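6/9/25

Back from Clemilham, and I've still got sand in everything

So we did it. After two winters of saying "we really should go somewhere warm", we booked a week in Clemilham and went, and I have come home the colour of a biscuit with a suitcase full of unwashed shirts. A few people have asked where we stayed and whether it was any good, so I'm putting it all down before I forget.

We stayed at the Clevia, an apartment hotel three streets back from the beach. I'd been looking at the Frade as well, right on the waterfront, but the Frade wanted 187 dollars a night for a room without so much as a kettle, and I am not a person who can go looking for a café before my first cup of tea. The Clevia was a fair bit cheaper and came with a kitchenette. Easy decision!

Check-in was slow (one person on the desk, a whole busload of us, you can imagine) but friendly. Ask for the back of the building if you're a light sleeper. We were on the street side, and the bins get collected very early and with great enthusiasm. The pool is small and gets busy after lunch, so we swam before breakfast and had it mostly to ourselves. 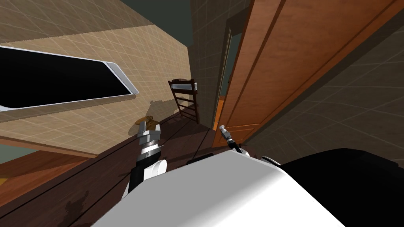 Tiled wall, big black panel, wooden rack in the far corner.

Food was the best part of the trip. There's a bakery at the bottom of the hill that does a cheese and spinach roll the size of my forearm, and we had one nearly every day, sitting on the sea wall with the gulls eyeing us off. Dinner near the harbour is dearer than it ought to be. Walk back towards the church and you'll get the same grilled fish for much less, with a tablecloth.

Our one big outing was the bus up to Wistodmont, which is a pretty little hill town with roughly 1,000 steps between the bus stop and the lookout – or that's how my knees remember it. Wear proper shoes. I wore sandals and regretted it by the first corner. The view is gorgeous, though, and the lemon ice cream at the top is worth every blister. Check the timetable for the trip back too, as the gap between afternoon buses is a long one and there's hardly any shade at the stop.

Would I go again? Yes, but in September next time, when the water's still warm and the school crowd has gone home. I've already started pricing flights, so don't tell my bank.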